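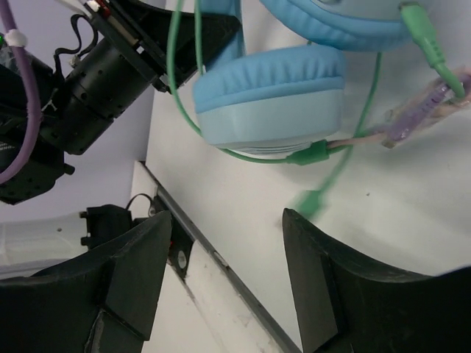 Arbeitskreis Parlamentsgeschichte – Protokoll der Maisitzung

Beginn: 19:00 Uhr, Ende: 21:10 Uhr
Ort: Vereinsräume Misent, großer Tisch im Obergeschoss
Beschlussfähigkeit festgestellt. Das Protokoll der letzten Sitzung wurde mit einer Korrektur genehmigt (TOP 4, zweiter Absatz: »Wahlprüfung« statt »Wahlanfechtung«).

TOP 1 Vortragsreihe zum konstruktiven Misstrauensvotum
Der Entwurf für den Herbst liegt vor. Vorgesehen sind vier Abende. Diskutiert wurde, ob die beiden Misstrauensvoten von 1972 und 1982 gemeinsam oder getrennt behandelt werden. Die Mehrheit sprach sich für zwei getrennte Abende aus. Die Vertrauensfrage nach Artikel 68 bekommt einen eigenen Termin, der Vergleich mit Weimar bleibt am Anfang der Reihe.
Beschluss: Entwurf mit dieser Änderung angenommen, zwei Enthaltungen.

TOP 2 Broschüre »Zwischenrufe«
Die Druckerei Gredley hat ein Angebot für 300 und eines für 500 Exemplare vorgelegt. Vom letzten Heft sind noch 75 Stück vorhanden, vor allem im Lager Misent. Gegen die höhere Auflage wurde eingewandt, dass der Versand an Schulen weggefallen ist. Dafür spricht der niedrigere Stückpreis.
Beschluss: 300 Exemplare, Nachdruck bei Bedarf. Einstimmig.
Redaktionsschluss bleibt Ende Juni. Die Fußnoten im Kapitel zur Geschäftsordnung sind noch uneinheitlich – die Redaktion gleicht sie vor dem Satz an.

TOP 3 Nachlass Liapis
Die Sichtung der Kartons ist zur Hälfte abgeschlossen. Gefunden wurden überwiegend Wahlaufrufe und Stimmzettel, dazu eine Flugschrift mit der Jahreszahl 1794. Ob es sich um einen Originaldruck oder einen späteren Nachdruck handelt, ist offen. Bis zur Klärung wird das Stück nicht ausgeliehen und nicht im Verzeichnis datiert. Eine Anfrage zur Bestimmung des Papiers geht an die Werkstatt Adov.

TOP 4 Fahrt in den Landtag
Die Anmeldung beim Besucherdienst ist erfolgt, eine Bestätigung steht aus. Gewünscht wird ein Sitzungstag mit Fragestunde. Fahrtkosten tragen die Teilnehmenden selbst. Wer mitfahren will, trägt sich bis zur nächsten Sitzung in die Liste ein.

TOP 5 Verschiedenes
– Der Schlüssel zum Archivschrank wird künftig im Büro hinterlegt.
– Die Internetseite nennt noch die alte Anschrift, wird geändert.
– Der Antrag auf Umbenennung des Arbeitskreises wurde zurückgezogen.

Nächste Sitzung im Juni, 19:00 Uhr, gleicher Ort. Themenwünsche bitte vorher schriftlich an die Geschäftsstelle.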